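Plustimdale Comedy Room
Walk-through before opening, with comments

1. Front doors open outward and latch back.
OK. Left door drags a little on the mat.

2. Exit signs lit, both sides of the stage.
OK.

3. Aisles clear to the back wall.
Not OK on arrival. Two chairs from the Drendetti table had been pushed into the left aisle. Moved them. Please tell the Saturday crew that sketch groups don't get to rearrange the seating, even if the bit needs it.

4. Stage edge tape.
Worn at the center. Replace before the Canadian double bill. Those acts use the whole stage and one of them falls down on purpose.

5. Mic stand and cable.
Cable taped at the step. Stand is the old Standeck with the loose collar. It holds if you tighten it by hand before each set. New one is budgeted for September.

6. Overhead lights, safety chains.
9 fixtures, all chained. Hamdy lamp over stage right flickers. Not a hazard, but comics complain.

7. Fire extinguishers.
Bar unit in date. Backstage unit tag can't be read. Get it re-tagged.

8. Prop storage.
Breakaway bottles are in with the real ones again. Separate shelf, separate label. Do this one first.

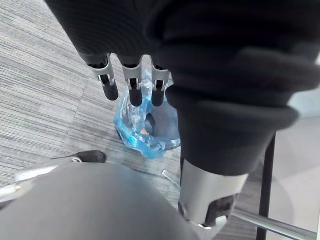 Checklist and comments by Nesma Ezzat
May 20, 2023

9. Trash emptied, no paper near the heaters.
OK in the house. Green room still had old set lists stacked by the heater. Recycled them.

10. Posted house limit visible at the door.
Sign is up but the coat rack hides it. Move the rack.

11. First aid kit.
Out of large bandages. Cold packs fine.

Items 4, 7 and 8 need to be signed off before doors.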